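Wemero | Área de Normas y Buenas Prácticas
18 de agosto de 2020

1/12 Publicamos en este hilo el resumen de la guía interna para tareas de recogida y depósito de objetos pequeños con brazos robóticos de sobremesa. El texto completo, de 108 páginas, está a disposición de los centros adheridos al programa Jirnon.

2/12 La guía se aplica a puestos con uno o dos brazos, pinza de dos dedos y superficie de trabajo plana. Quedan fuera las células industriales valladas, que se rigen por su propia evaluación de riesgos y por la normativa vigente en cada país.

3/12 Superficie. Se recomienda un fondo mate con cuadrícula visible. La cuadrícula facilita la colocación inicial de los objetos y permite comprobar a simple vista si el recipiente se ha desplazado entre un ensayo y el siguiente. No se admiten fondos brillantes.

4/12 Limpieza. La superficie se revisa antes de cada serie. Fibras, motas y restos de material se retiran con paño seco o aspirador de mano. Si se detectan durante la serie, se anotan en el registro y se retiran al terminar el ensayo en curso, nunca con los brazos en movimiento.

5/12 Recipiente. Debe tener borde redondeado y paredes inclinadas. Su posición se fija con respecto a la cuadrícula y se consigna por número de celda. Todo cambio de posición abre una serie nueva.

6/12 Objetos de prueba. Para el nivel básico se emplean bolas blancas, ligeras y de acabado mate. Las bolas con marcas o abolladuras pueden seguir en uso siempre que el defecto figure en el registro. El nivel intermedio, elaborado con Rinora, incorpora piezas prismáticas y se publicará por separado.

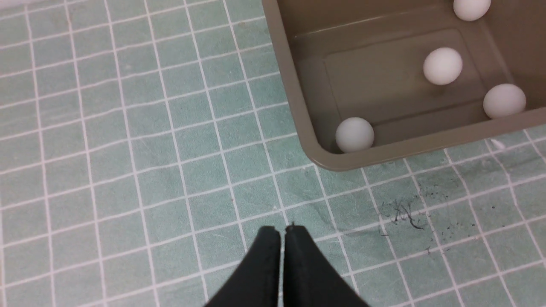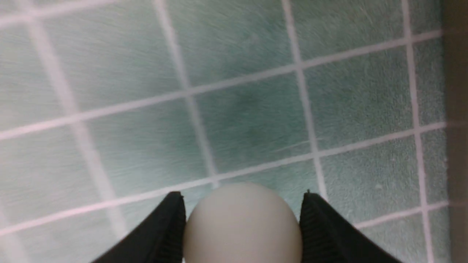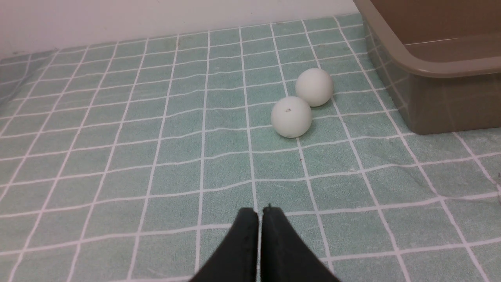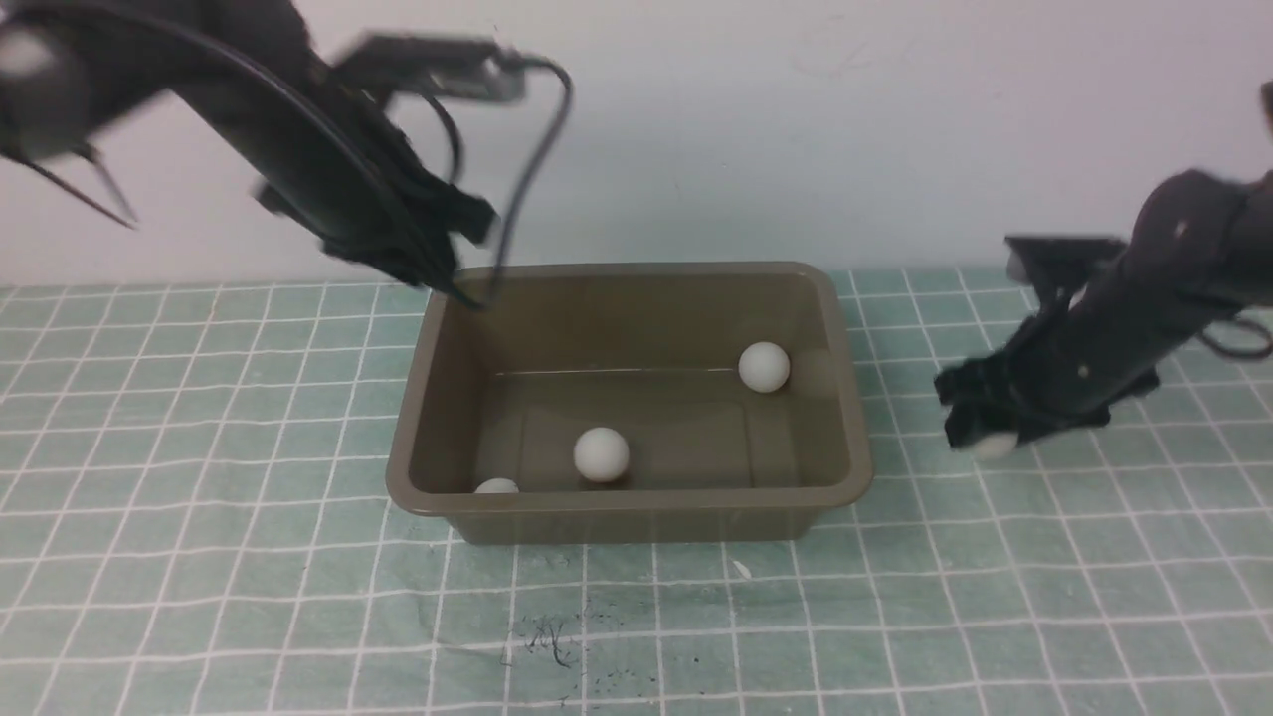
Puesto de recogida y depósito, nivel básico: bolas blancas, pinzas negras y superficie verde con cuadrícula.

7/12 Dedos de la pinza. Antes de cada serie se comprueban la alineación de las puntas y el estado de las caras de agarre. Las rebabas se eliminan con la alimentación desconectada. Un dedo desgastado se sustituye junto con su pareja, aunque esta se encuentre en buen estado.

8/12 Agarre. La bola debe quedar sujeta por ambos lados, con contacto simultáneo de los dos dedos. No se considera válido el ensayo en el que la bola es empujada contra la pared del recipiente para completar el cierre. Cuando dos bolas estén muy próximas, el operador indicará en el registro cuál es el objetivo.

9/12 Trabajo con dos brazos. Solo un brazo puede encontrarse por debajo del borde del recipiente en cada momento. El otro permanece fuera o por encima del borde hasta que el primero se haya retirado. Los cables han de conservar holgura suficiente en todo el recorrido - sin rozar el recipiente ni la superficie - y se inspeccionan al inicio de cada turno.

10/12 Cámaras. Se exige al menos una vista general y una vista por cada pinza utilizada. Las imágenes con desenfoque de movimiento no se descartan: forman parte del registro y se conservan en su orden original. El recorte o retoque posterior invalida la serie a efectos de comparación entre centros.

11/12 Registro. Cada serie consta de 7 ensayos consecutivos. Los fallos se anotan igual que los aciertos, con indicación de la fase en que se producen: aproximación, cierre, traslado o depósito. Los registros se custodian durante 5 años. La plantilla, revisada en junio, sustituye a todas las anteriores.

12/12 La coordinación técnica de la guía corresponde a Kristýna Beneš, con la colaboración del taller Kubíček en el capítulo dedicado a los dedos de pinza. Los centros adheridos pueden remitir observaciones por el canal habitual del programa, con indicación del apartado y la página a que se refieren.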